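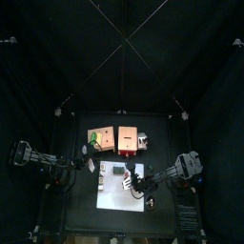

Learning to read in the evening again

August 17, 2026

When I moved to Hendine I had one suitcase of clothes and two boxes of books, and for the first year I did not open the boxes. I told my sister on the phone that I was too tired from work. This was true, but I was not too tired to look at my telephone until midnight, so it was only half of the truth.

As a child I read everything. In my language first, then in English, with a dictionary which had lost its cover. I wrote new words on the last pages of my school notebooks, and my mother was angry when the notebooks became full too early. I think I learned the word "reluctant" three times before it stayed with me.

Last December I decided to start again. I made a small rule: 20 pages before sleep, and the phone stays in the kitchen. The first week was bad. I read the same paragraph four or five times and I could not say what was in it. My eyes went over the lines but my head was still at work, answering messages.

Parveen Haque, who sits near me at lunch, told me to choose easier books. I was a little offended. I had started with a Russian novel of almost 1000 pages, in English translation, and I was proud of it. But I listened to her and put it back on the shelf. I borrowed a detective story from the library on Naylor Street, a thin one with large letters, and I finished it in four evenings. Then I took the next one by the same writer, and after it a book about a family who keeps bees.

Some things which helped me, if you have the same problem:

I bought a lamp with a warm light and put it on the left side of the bed. Before this I used the ceiling light, and I had to get up to switch it off, and then I was awake again.

I stopped looking up every word. If a word comes back three times and I still do not understand it, then I write it down. My list from this year has 400 words now, and many of them are names of plants and parts of boats.

I also allow myself to leave a book. This was the most difficult for me. In my family we finished what was on the plate, and I was treating books in the same way. In spring I left a very praised novel on page 60 and felt guilty for two days.

I do not read every night. When my cousins visited in June I did not read at all, and after they went home it took me a week to find the habit again. But it came back more easily than the first time.

In July I took the Russian novel from the shelf again. I read it slowly, on some evenings only five pages, and I keep a paper with the names of all the people, because each of them has three names. I am now at the part where the younger brother goes to the country house. Parveen has read it already, and she wants to tell me what happens to him. I have asked her to wait until September.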